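Torre de sobremesa Zullero, placa A75M
Ref. 2384 · 50 € · Recogida en Mfinanga

La placa lleva cuatro ranuras de memoria, azules y verdes. El vendedor anterior la llamaba «ideal para juegos». Lo dudo mucho.
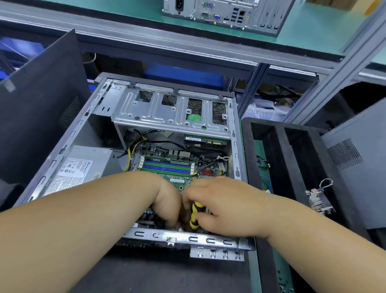 Se entrega sin sistema operativo y con 30 días de garantía, que no cubren experimentos.

Placa suelta
Tiene VGA y puerto serie, por si alguien aún lo usa. De la memoria «acelerada» de Troder no me creo nada. 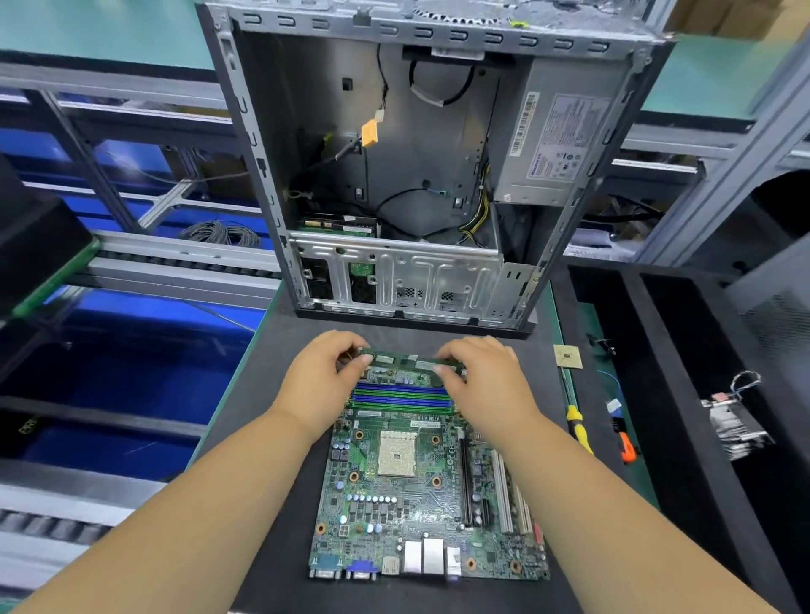 Quien quiera ampliar, que pregunte antes por Lucía Nieto.

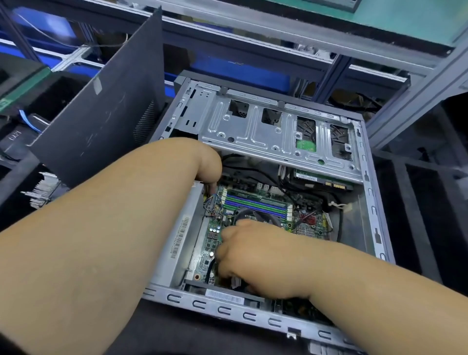 Envío
Solo península. Caja sin monitor ni teclado.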